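小公司接到内部投诉以后，材料该怎么收、怎么存

发布于 2019-01-04
分类：公司治理 / 实务手册

前阵子收到好几封读者来信，问的都是同一类事情：公司不大，没有专门的合规部门，忽然有员工投诉某位高管，董事会说要查，然后这件事就落到了行政或者人事头上。接下来怎么办呢？律师还没请到，投诉信就摆在那里，老板每隔一小时来问一次进度。我做这一行的头两年也是这么过来的，到现在还记得第一次把投诉信复印完，竟然把原件忘在了复印机里（后来自己跑回去拿的，一路上心跳得厉害）。

所以这一篇我想慢慢讲，只讲材料这一块，从接到投诉的那天讲到把东西交给外部律师的那天。怎么谈话、怎么下结论、怎么处分，那是另外的题目，以后有机会再写。各地的法律规定不一样，下面讲的是做事的习惯，遇到具体的法律问题，请一定问你们当地的律师。

开始之前要准备的东西

一本有页码的硬皮笔记本，黑色或蓝色水笔，几个文件夹，几个尺寸一样的纸箱，封箱用的胶带，标签纸，一个能上锁的柜子。电子的那一部分，需要一个单独的存储空间，权限只开给办这件事的人。我们当时用的是 Storeck 的文件柜服务，你用别的也可以，能看到谁在什么时间打开过哪个文件就行。

第一步：先把投诉本身记下来

投诉可能是一封信，可能是一封邮件，也可能是同事在走廊里拉住你讲了一刻钟。前两种好办，原样保存。口头的那一种最容易出岔子，请你回到座位以后马上写，写清楚日期、地点、谁在场、对方说了什么。尽量用对方的原话，别替人家润色。对方说“他老是叫我晚上去他办公室”，你就写“他老是叫我晚上去他办公室”，别写成“存在不当邀约情形”。写完请对方看一遍，有不对的地方在旁边改，两个人都签上名字。

这时候给整件事起一个编号。我以前供职的 Vainio 用流水号，有一年轮到的是 925，于是从那以后，所有的文件夹、邮件标题、箱子标签上都只写 925，不写投诉人的名字，也不写被投诉人的名字。这个小习惯保护了很多人。打印店的师傅、帮忙搬东西的同事、路过你办公桌的人，看见的都只是一个数字。

第二步：发保留通知

保留通知就是一封短信，告诉相关的人：从今天起，和某某事项有关的邮件、聊天记录、纸面文件、日程表，都不要删、不要改、不要扔。别写得太吓人，也别写得太客气，客气到对方以为可以不照办。下面这个样子我用了很多年，你拿去改改就能用：

“各位同事：因公司正在处理一项内部事务（编号 925），请您自收到本通知之时起，完整保留 1 月至今与下列事项有关的全部资料，包括电子邮件、即时通讯记录、手机短信、纸质文件及个人笔记。请勿删除、修改或转移。如您的设备设有自动清理功能，请先关闭，并联系信息部门协助。收到请回复确认。”

发出去以后，每一封确认回复都要存。有人三天没有回，就走过去找他，当面请他回一下，然后把这次当面提醒也记在本子上。另外请记得单独跟信息部门打招呼！很多公司的邮箱会自动清理旧邮件，聊天软件也是，通知发得再漂亮，服务器半夜自己把东西清掉了，谁都没办法。离职员工的账号也一样，先冻结，别注销。

第三步：划定收集的范围

这一步最磨人，也最值得花时间。范围太小，漏掉要紧的；范围太大，你会淹在两万封午饭团购邮件里，顺带还看了许多同事的私事，这可不好。我的办法是先列三张单子：涉及的人、涉及的时间段、涉及的事项。每一张都请董事会里负责这件事的那位签字。以后想扩大范围，就再签一次，写明为什么要扩大。

如果事情牵涉到付款，比如有人说公司曾经悄悄给过某位前员工一笔钱，那么财务的资料要单独成一份。银行回单、审批单、合同、发票、记账凭证，凡是能对得上的都放在一起，按付款日期排。和解协议、保密协议之类的文件要格外小心，协议里往往写明了谁可以看、在什么情况下可以看。在律师确认之前，先把它装进信封封好，信封上写编号和封存时间，别自己拆开研究，更别在会上念出来。

还有一个常被问到的问题：钱如果是高管自己掏的，跟公司有没有关系？我的回答是，有没有关系由律师去判断，你的任务是把线索记全。公司账上没有这一笔，也请把“查过，账上没有”写下来，写明查的是哪几个账户、哪一段时间。

第四步：纸面文件的整理和装箱

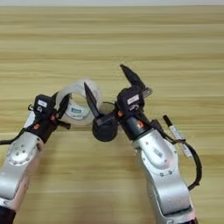
纸面文件的整理，顺序比速度要紧。文件从谁的柜子里取出来、原来是怎么排的，就照原样放进文件夹，回形针别着的继续别着，贴着便利贴的让它贴着，千万别好心替人家重新归类。每个文件夹外面写上编号、来源、取出的时间和取件人，夹子里放一张目录。装箱的时候别贪多，我一般一箱不超过 200 份，再多箱底就吃不住了，搬的人也辛苦。封口用普通的透明封箱胶带就很好，像桌上这样的一卷，贴在标签上面字照样看得清楚，以后有人揭开过也容易留下痕迹。找一张平整的桌子，先把箱底封牢，再翻过来装东西，最后封顶，封口处骑缝签上名字和时间，签完再压一道胶带。要是中途需要开箱，就照实记下谁开的、为什么开、取走了什么，然后重新封、重新签，旧的签名别撕掉。

箱子封好以后，放进能上锁的柜子或者房间，钥匙登记。我见过把箱子塞在前台桌子底下的，也见过放在被投诉那位高管办公室隔壁的，真是让人捏一把汗。地方再小，也请找一个和当事人没有关系的角落。

第五步：电子资料的复制

电子资料有一个麻烦的地方，你一打开，它的最后访问时间可能就变了。所以能请专业的人来做，就请专业的人来做，这笔钱别省。我们合作过一家叫 Drunix 的小事务所，他们的 Rocío Figueroa 教了我一件很实用的事：复制之前，先用手机把电脑屏幕上的系统时间拍下来，旁边放一只走得准的表。将来有人说邮件时间对不上，这张照片能省掉你一下午的解释。

如果实在请不到人，至少做到下面这些。

先复制，后查看，查看只看副本，原件收起来。

邮件要整个导出，连附件一起，别一封一封地转发。转发出来的邮件，标题和时间都变了，看着是那封信，拿出去却说不清楚。

聊天记录如果只能截图，就连着前后文一起截，让每一张和下一张重叠几行，这样别人一看就知道中间没有少东西。

员工的私人手机不要强行拿走。请对方自己翻到相关的内容，你在旁边记录，需要复制的话，先取得书面同意。

复制完毕，把文件数量和总大小写下来，两个人核对，签名。

第六步：经手记录

经手记录这张表，说穿了就是回答一个问题：这份东西从被取出来到今天，都在谁手里待过？表格可以很朴素，几列就够了：材料编号、交出的人、接收的人、时间、原因、签名。难就难在坚持。刚开始那几天大家都认真，到第二个星期就有人说“我就拿去看一眼，中午就还”。请你笑眯眯地把笔递给他，让他签。

我在 Enow 帮忙的那一回，一共留下了 70 行经手记录，从投诉那天一直写到 5 月交接给律师。当时只觉得烦，手都写酸了。后来律师 Hazel Holloway 翻完那张表，说她可以直接往下做了，不用再回头一个一个去问人。我听了高兴得中午多吃了一碗面。

第七步：谁能看，谁不能看

被投诉的人不能看，这一条听上去理所当然，做起来却常常破功，尤其当这个人是创始人、是大股东、是给大家发工资的那一位。他可能会很自然地走过来说：“给我看看，我好配合你们。”你要提前准备好一句话，比如：“材料由董事会指定的人保管，我这就把您的要求转过去。”说完真的转过去，也真的记下来。别在那里单独跟他争论，你争不过的，也用不着你来争。

查看名单越短越好。名单上的每个人都签一份简单的保密承诺，写清楚能看什么、不能跟谁说。同时也要告诉大家，这份承诺不妨碍任何人依法向主管部门反映情况，这句话请务必写进去，措辞交给律师把关。

对投诉人也要有个交代。不必告诉她你收集了什么，但可以告诉她材料已经妥善保存，接下来由谁联系她，大概会在哪一天。人在等待的时候最难熬，一条短短的消息能让她安心不少。

第八步：交接

外部律师到了以后，约一个完整的上午来交接，别夹在两个会中间。把箱子一个一个对着目录过，电子资料对着核对单过，经手记录的最后一行写上律师的名字。有缺的、有破损的、有你当时弄错了的，都当面讲出来，写在交接单的备注里。我那次复印机的事情也写进去了，写的时候脸有点红，律师看了只是点点头，接着往下翻。

交接单一式两份，公司一份，律师一份。公司这一份由董事会指定的人保管，你自己别留复印件，笔记本也跟着一起交出去。

几个常见的小毛病

用个人邮箱给自己发材料，想着回家接着整理。别这样，宁可晚走一会儿。

在文件原件上画重点、写批注。想写什么，写在复印件上，或者写在自己的工作笔记里，而工作笔记也要想到将来会有人看，别写“此人一看就不老实”这样的话。

文件名乱起。“最终版”“最终版2”“真的最终版”，到后来连自己都认不出。用编号加日期加序号，一路用到底。

收到匿名信就随手揉了。匿名的也是材料，连信封一起留着，信封上的邮戳有时候比信还有用。

读者来信里还有人问，调查结束以后这些箱子要放多久。各地、各行业的要求差得很远，有没有诉讼也会影响，所以请在交接的时候就问律师要一个书面的期限，抄在箱子侧面的标签上。到期之前一个月，再写信确认一次，得到回复以后才处理。

保留通知和经手记录的空白表格，我整理好以后会放到资料栏里，想先要一份的朋友可以在下面留言，写上邮箱就行，我一般晚上回。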